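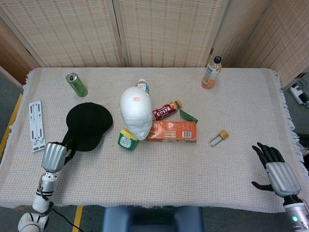

Zudberg is the band I have been trying to record since July, and last night I finally finished the fourth song. It's a two-person project with one drum machine, one bass and a lot of tape hiss, and the whole thing is meant to sound like it was made in somebody's apartment, as most of it was. I do the mixing at a table with a fringed cloth on it, a green can lying on its side and a bottle of something orange standing at the back, and I've stopped pretending that I will ever own a proper mixing desk. The songs get done anyway.

The one that took the longest is called "Plandico." It started as a bass line I had left over from an older band, and for months it had no chorus. We tried three. The first was too cheerful, the second was the verse again but louder, and the third needed a singer with a better range than either of us has. In the end we took the chorus out and put in eight bars of organ. It runs a little over five minutes now and I like it more than anything else we've done.

The organ is a Verbruggen, a small home model with a built-in rhythm section that only plays the waltz setting properly. I bought it from a church sale in Prarnthorpe and carried it up the stairs in two trips, bench first. The lowest C sticks. We wrote around that for a while and then started using it on purpose, so on the last minute of "Plandico" the low note you hear is just that key staying down by itself while I play something else with both hands.

Recording at home has its limits. The refrigerator hums at a pitch slightly above B flat, so I unplug it for vocal takes and then forget to plug it back in. I lost a carton of milk that way in the fall. The upstairs neighbor walks around a lot in the evening, and there is one footstep in the second verse of the slow song that I could not get rid of. I moved the snare a little so it lands on top.

A few people asked about a physical release. We are going to do cassettes, probably 50 to start. The last tape I put out, with the old band, was a run of 700, and I still have most of a closet full of them. It has had 3,758 plays online and sold very few copies, so I know which way most people want to listen. I still like having the object. The tapes will have a fold-out insert with the lyrics, typed, with the mistakes left in.

There won't be a show for a while, obviously. We had one lined up in Prarnthorpe last spring, in the back half of a record store, and the owner says we can have the date whenever there are dates again. Until then I'm going to finish the other two songs. One has drums and no words - the other has words and nothing else.

If you want a tape, leave a comment with your email and I'll write when they're ready.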